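Why the hot water takes so long to reach the kitchen

A plumbing designer on pipe volume, recirculation loops and the limits of the instant-hot promise

The complaint usually arrives in the same form. The homeowner has a new water heater, correctly sized, set to the right temperature, and the kitchen tap still runs cold for a minute or more in the morning. The heater gets blamed. In most of the houses she visits, says a plumbing designer with the firm Kurkow, the heater is the one part of the system that is working as intended.

"People think of the heater as the source," she says. "For the first minute, the source is the pipe. Whatever is standing in the pipe has to come out before anything from the tank gets there, and it has been losing heat all night."

Kurkow designs domestic hot water systems for houses and small apartment buildings. The designer, who asked that the interview be about the pipes and that her name be left out, has spent most of her working life on distribution, meaning everything between the heater outlet and the tap. She began on the installation side and still carries a bucket and a stopwatch to site visits.

The arithmetic is simple. A pipe holds a fixed volume per foot, set by its inside diameter. A faucet discharges at a fixed rate. Divide one by the other and the result is the shortest possible wait. The real wait is longer, for two reasons. The incoming hot water mixes with the cold water ahead of it, and the pipe wall has to be warmed along its full length.

"Going up one pipe size is where people get hurt," she says. "They hear that bigger pipe means better flow. It does, for a bathtub. For a kitchen faucet with a low-flow aerator, you have built a storage tank in the ceiling and you have to empty it every time you want to rinse a plate."

Faucet flow rates have fallen over the years while pipe sizing habits have changed more slowly. A line sized for older fixtures now empties at a fraction of the speed its installer had in mind. The water saved at the aerator is partly lost while the user stands waiting.

She describes one house outside the town of Ackah, a single-story building with the heater in the garage at one end and the kitchen at the other. The trunk line followed the hallway, turned twice, and dropped into the kitchen wall. The owner had replaced the heater two times in an effort to cure the delay.

"The second heater was bigger than the first," she says. "The pipe was the same pipe. Nothing between the two ends of the house had been touched."

Asked what she does in such a case, she lists the remedies in order of cost, starting with insulation. Foam sleeves do nothing for the first draw of the day, when the line has been idle for hours, but they lengthen the period during which a second draw will still find warm water. She considers this the most neglected item in residential work.

"If you wash your hands, and then come back in 20 minutes to wash a pan, insulation decides whether you wait again," she says. "Bare copper in a crawl space, you wait. Sleeved copper, you mostly don't."

Next is rerouting. A smaller dedicated line from the heater to the kitchen can cut the stored volume sharply if there is an open basement or attic to run it through. In a finished house on a slab there often isn't, and the cost of opening and closing walls usually ends that discussion.

Then comes recirculation. A pump moves water around a loop from the heater past the fixtures and back, so that hot water is always close to the tap. In the full version, the loop has its own return pipe. In the retrofit version, a bypass valve under the farthest sink lets water cross into the cold line, which serves as the return.

She has reservations about the retrofit. The cold line runs warm for a while after the pump has cycled, and some people object strongly to that at the kitchen sink, where they fill glasses. The valve can be adjusted, but it cannot be adjusted to zero.

Running a loop continuously also turns the piping into a radiator. She prefers pumps started by a push button or a motion sensor, which run only until the return line warms up and then stop. Kurkow specified this arrangement for Cudia, a row of townhouses where each unit has its own heater on the lowest floor and its kitchen 2 floors up.

"A timer is a guess about your life," she says. "It runs at six in the morning when you are on vacation. A button knows that somebody is standing there."

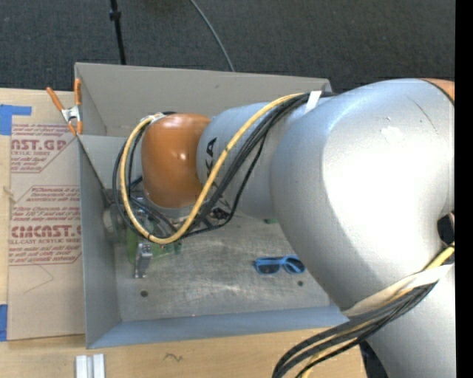

Word count: 1,090

The Cudia loops were piped with dedicated returns from the start, at a cost she calls modest while the walls were open. For owners who are building or remodeling, her advice is to ask for the return line even if no pump is planned. A capped pipe in a wall can be used later. A missing one generally cannot.

She is cautious about the small electric heaters that fit under the sink. They work, within limits. A unit with a few gallons of storage can cover the gap until hot water arrives from the main heater, and it can be plumbed in line so that it is refilled with warm water as the draw continues. Tankless models need a heavy electrical circuit, which an older kitchen may not have to spare. One client in Ultska had priced the heater carefully and had not priced the circuit. The electrician's quote was 550 dollars, more than the appliance.

"I don't mind the product," she says. "I mind the order in which people buy things. Measure the wait first."

Her method requires no special equipment. Leave the hot water unused overnight. In the morning, open only the hot side at the kitchen tap, fully, and collect the water in a bucket marked in quarts. Note the time and the volume when the stream turns hot. Repeat the test an hour later. If the second figure is much lower than the first, the line is holding some heat and insulation may improve it further. If the two are nearly equal, the line is shedding its heat quickly, and she would look for an uninsulated stretch through a slab, a garage or an exterior wall.

The volume matters more to her than the time. Time changes with the faucet, while the volume shows how much pipe is in the way. She also suggests comparing it with the volume calculated from the pipe length. A measured figure far above the calculated one often points to a route longer than anyone assumed, with the line going up to the attic and back down or passing through a distant bathroom first.

Water temperature is the last thing she discusses with clients, and she discourages turning the heater up as a fix. A hotter tank shortens the wait very little and raises both the standing losses and the risk of scalding. Where a higher storage temperature is wanted for other reasons, she specifies a mixing valve at the outlet.

At the house near Ackah, the owner eventually chose a push-button pump with a bypass valve, and sleeves on the section of trunk that could be reached from the attic. The heater stayed where it was. The wait at the kitchen tap dropped to a few seconds once the pump had run, and the owner now presses the button on the way to the coffee maker.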